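**Course project report, Survey Methods and Public Opinion**
Hậu Dương and Tín Thái
October 3, 2026

## Effect of an explicit "no opinion" choice on reported support for the Piltham-Zullthorpe merger

### 1. Background

The proposal to merge the city governments of Piltham and Zullthorpe was polled repeatedly in 2025. Newspaper coverage treated the results as one series and described support as rising and falling from one release to the next. The polls came from two firms, Soler and Bako, which did not ask the question in the same way. We tested whether the reported swings could be explained by question format alone.

### 2. Data

We collected every poll on the merger for which both the full question text and the percentage tables had been published. There were 13. Soler ran 7 of these and Bako ran the rest. Two-page press summaries without question text were excluded, even where the headline number was available elsewhere.

For each poll we recorded the field dates, the mode (phone or online), the wording of the question, the order of the answer choices, and the shares for support, oppose, and undecided. Both authors coded wording separately. Disagreements concerned only the label for answer order and were settled by rereading the source.

All Soler polls offered "no opinion" as a listed choice. Bako accepted it only when the respondent volunteered it, and its online version showed it after the respondent tried to skip the question.
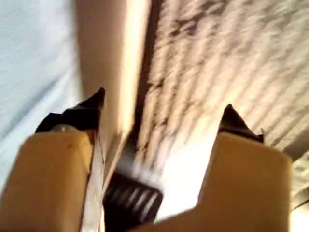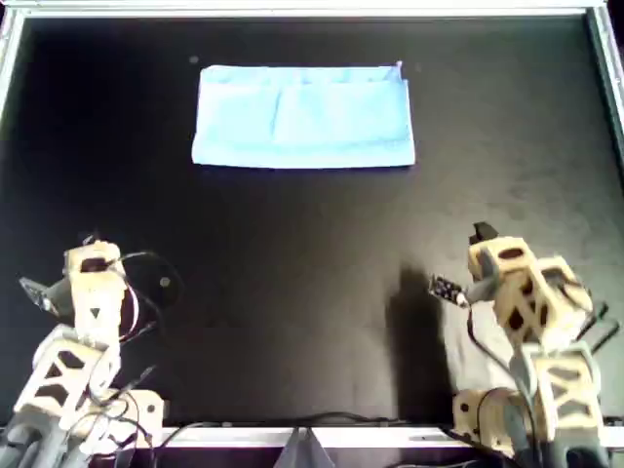
*First picture: gripper fingers with black tips. Second picture: folded light blue cloth on the black surface.*

### 3. Method

The published support share uses all respondents as its base. We computed a second measure, support as a share of those who chose either side. This removes the undecided group from the base and makes the two firms easier to compare. It does not correct for the chance that people pushed to choose will lean one way more than the other.

We then plotted both measures by the middle day of each field period. A straight line was fitted to each firm separately and then to the combined set. No weighting by sample size was applied in the main version. A weighted version was run as a check and gave the same ordering of results.

### 4. Results

On the published measure, the combined series is uneven, and most of the large moves occur where a Soler poll follows a Bako poll or the reverse. Within either firm the series is close to flat.

On the second measure, the gap between the firms narrows to roughly 2 points, with Bako higher. The combined line shows no clear slope. The drop in February, which received the most coverage, coincides with a change of firm and does not appear in either firm's own series.

Opposition follows the same pattern. It is lower in Soler polls on the published measure, as expected if the listed "no opinion" choice draws from both sides.

### 5. Limits

- Firm and question format are fully confounded. Soler always listed the choice and Bako never did, so any other house difference (weighting, call times, panel source) would look the same in our data.
- Neither firm released respondent-level files. We could not check who moves into the undecided group.
- Percentages were published as whole numbers, and rounding error carries into the second measure.
- Bako changed its introduction during the year to mention property taxes. We kept these polls in the set. Leaving them out shortens the Bako series too much for a separate fit.

### 6. Division of work

Hậu Dương collected the releases, built the table, and wrote sections 1 and 2. Tín Thái did the calculations and plots and wrote sections 3 and 4. Section 5 was written jointly.

### 7. Further work

A split-sample survey would separate format from firm. Half of the respondents would see the listed "no opinion" choice and half would not, with all other wording held fixed. We drafted a questionnaire for this purpose but did not field it. The draft uses the Soler wording without the opening sentence about shared services, which in our reading favors the merger.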